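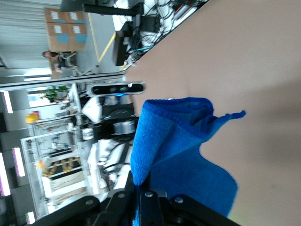
有人在旧帖底下回过一句,说擦出来的雾痕十有八九出在毛巾上,和清洁剂关系不大,先换一条没洗过柔顺剂的再谈别的。我照做了,结果只好了一半,所以单独开一帖把情况写清楚。

超细纤维毛巾擦光面桌板,干了以后发雾、掉毛,怎么处理?

擦桌记录员
发布于 19/05/2020 浏览 124

桌板是 Zovwood 的成品板,米色偏粉,表面光滑。随板的说明只写了“避免使用研磨类清洁用品”,饰面材质没有写,客服的答复也只是把这句话重复了一遍。毛巾是亮蓝色的超细纤维毛巾,Carkitov 的厚款,标签上的克重是 798 克每平方米。清洁剂用 Kurian 中性喷雾,按原液喷,不稀释。

现象如下。
喷雾后用毛巾擦一遍,湿的时候看着均匀。等表面干透,斜着看有一层灰白的雾,方向和擦拭方向一致。正对着看基本看不出来。
换成拧干的湿毛巾再擦,雾会变淡,但会留下短纤维,颜色是蓝的,多集中在桌板靠边的位置。
桌板中部有一块颜色略暗,很淡,边界不清楚。我分不清这是光线造成的影子,还是残留,也可能是饰面本身的色差。
毛巾用完一般随手团在桌上,下次接着用。洗的时候和其他抹布一起进洗衣机,用 Trirano 洗衣液,以前加过柔顺剂,现在停了。

想弄明白三件事:雾从哪里来;厚款毛巾到底适不适合擦这种光面;中间略暗的那块能不能用 2000 目的水砂纸轻轻过一遍。最后一项我还没动手。

低泡派

先说砂纸,不要用。2000 目对车漆来说算细,是因为后面还有抛光工序。桌板没有这道工序,磨过的地方会变成哑光,面积和砂纸走过的面积一样大,而且不可恢复。如果饰面是很薄的一层,磨穿了就只能换板。说明书里那句“避免使用研磨类清洁用品”已经把砂纸包括进去了,同时也包括三聚氰胺海绵、去污粉和牙膏。

雾痕的来源通常有两个,可以分开验证。

一是清洁剂残留。中性喷雾里有表面活性剂,水分蒸发后它留在板面上。原液直接喷,用量很容易偏大。光面不吸收液体,多出来的部分没有地方去,毛巾又没有把它全部带走,于是顺着擦拭方向铺成一层薄膜。楼主说雾的方向和擦拭方向一致,符合这一条。

二是毛巾上的残留。柔顺剂会附在纤维表面,降低吸水性,遇湿以后又会转移到板面。停用之后它不会立刻消失,要洗几轮才能去掉。

验证办法:取桌板一角,只用纯净水和一条确定没有接触过柔顺剂的布,擦完马上用另一条干布收干。这一角如果不起雾,再用纯净水配现在这条蓝毛巾擦旁边一块。旁边起雾,问题在毛巾。旁边也不起雾,问题在喷雾的用量。两块都起雾,考虑板面上已有旧的残留层,需要先清掉再重新测。测试时不要用自来水,硬水地区水垢本身就会形成白雾,会干扰判断。

毛巾的处理:
单独洗,不和棉质抹布混洗。棉布掉的绒会嵌进超细纤维里,下次擦的时候再掉出来。
温水,洗衣液减到平时的一半,不加柔顺剂,也不加漂白剂。
漂洗加一次。漂洗水里还有泡就再加。
晾干。要烘就用低温,高温会使纤维端部变硬,变硬以后容易在光面上留细划痕。

洗过之后做一个简单的判断:在光面上滴几滴水,毛巾平放上去,不按压。水很快被吸走,说明纤维恢复得差不多。水被推着走,说明还有油性残留,继续洗。

边角料

我用的也是厚毛巾,擦桌子一直没事。可能是你喷太多了。我都是喷在毛巾上,不喷在桌子上。

掉毛的话新毛巾都掉,洗几次就好。

卷边测量

补充厚款的问题,楼上两位没有展开。

克重高的毛巾绒长,存水量大,适合吸水和蘸水除尘,不适合做最后一道收光。原因在接触方式:长绒在光面上是倒伏的,压力分布不均匀,液膜会被推开再合拢,留下的厚度不一致。短绒或者华夫格、玻璃布一类的平织布,和板面贴合更好,能把液膜刮薄。所以合理的做法是两条布分工,厚的负责湿擦,薄的负责干收。只有一条厚毛巾的时候,可以把它折成平整的方块,用折面擦,一面湿了就翻到下一面。团成一团擦是最差的方式,受力点全在褶皱上,边缘还会拖到已经擦干的区域。

掉毛分两种情况,处理方法不一样。

掉的是毛巾本身的纤维,颜色和毛巾一致,长度比较整齐。新毛巾有浮毛属于正常,单独洗过几轮以后应该明显减少。如果没有减少,看包边和四角,裁切边没有收好的毛巾会从边上持续掉。可以把边折到里面再擦。楼主说蓝色短纤维集中在桌板靠边的位置,还有一种可能是桌板的边棱在刮绒。用指腹沿棱线摸一遍,有毛刺感的位置就是刮绒的位置。擦到那里时顺着棱线走,不要垂直跨过去。

掉的是外来绒,颜色杂,长短不一,那是混洗或者存放带来的。随手团在桌上属于存放问题。超细纤维靠静电和毛细作用抓灰,放着不用的时候同样在抓,桌面附近的灰和碎屑都会进去。夹了硬颗粒再拿来擦光面,后果比掉毛严重。用完抖开,搭起来晾干,干了以后收进有盖的盒子或者封口袋。

关于中间略暗的那块,先排除光线。换一个方向打灯,或者等自然光换了角度再看。暗区跟着移动或者消失,就是影子,不用处理。位置不变,再按残留处理:纯净水湿敷,用薄布盖住,过一会儿揭开收干,对比敷过和没敷过的部分。有变化说明是水溶性残留,重复几次即可。没有变化,不要升级到溶剂,先在桌板背面或者不显眼的地方试,饰面材质不明时酒精也有风险,有些涂层遇酒精会发白。

喷雾改成稀释使用。具体比例看 Kurian 瓶身上的说明,没有标注就从很稀开始,逐步加浓,加到刚好能去油为止。日常没有油污的时候只用水。

毛巾的更换周期没有统一标准。我自己的规则是同一条毛巾在光面上最多用七次就单独洗一轮,九月以后空气干,静电重,会再提前一些。滴水测试连续不通过,就降级去擦地脚线。

擦桌记录员

按低泡派的方法测了。纯净水加新布的那一角没有雾,纯净水加蓝毛巾的那一块有,比用喷雾时轻。两个来源应该都占一点。

桌沿摸过了,有一段确实发涩,标了位置。毛巾已经单独洗过一轮,滴水测试没通过,水还是被推着走。正在洗下一轮。

砂纸不用了。中间那块等换了灯位再看。

卷边测量

没通过就先不要拿它擦光面,换薄布顶上。发涩的那段不要磨,贴一小段光面胶带试试,看掉毛的位置有没有变化。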